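Início › Religião › Lugares de peregrinação › Santuário de Munditz

Pesquisar neste portal Ir

Santuário de Munditz
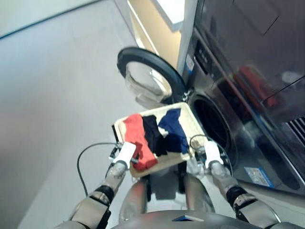
Peças de roupa num tabuleiro, diante de uma máquina de lavar aberta.

O Santuário de Munditz é um lugar de peregrinação católico situado na encosta sul do monte Meesuk, acima da aldeia de Hamatura. É dedicado a Nossa Senhora das Fontes e compreende a igreja, um claustro de planta irregular, a casa dos peregrinos e uma via-sacra ao ar livre. Depende da paróquia de Hamatura, cujo pároco exerce também as funções de reitor.

História

A tradição local atribui a origem do culto a uma imagem encontrada por pastores junto à nascente que ainda hoje corre sob o altar lateral. A primeira referência escrita consta de um livro de contas paroquial, no qual se regista a compra de cera para a «ermida de cima». A ermida foi ampliada em duas campanhas e perdeu a cobertura num incêndio – a nave atual resulta da reconstrução que se seguiu, feita em granito da região.

A casa dos peregrinos foi acrescentada mais tarde, com donativos das famílias de Furnwood, povoação vizinha que mantém o direito de abrir a procissão anual.

Arquitetura

A igreja tem nave única, abóbada de berço e capela-mor retangular. O retábulo principal, em talha policromada, enquadra a imagem da padroeira, com 51 centímetros de altura. As paredes laterais conservam 206 ex-votos pintados sobre madeira, na maioria alusivos a curas e a viagens. A torre sineira ergue-se separada do corpo da igreja, solução pouco comum na região e explicada pela inclinação do terreno.

O santuário encontra-se a 1.114 metros de altitude. O acesso a pé faz-se por uma escadaria de 300 degraus, ladeada pelas estações da via-sacra; a estrada chega apenas ao terreiro inferior.

Culto e peregrinação

A festa principal celebra-se em junho, com novena, missa campal e procissão até à nascente. Os peregrinos de Hamatura sobem ainda de noite e assistem à primeira missa às 6h30. Fora do período festivo, há missa ao domingo e a igreja permanece aberta durante o dia.

A casa dos peregrinos recebe grupos mediante pedido à reitoria – o alojamento é simples, em camaratas, e as refeições são servidas no antigo refeitório.

Ver também: Paróquia de Hamatura; Capela de Furnwood

14 partilhas · 3 comentários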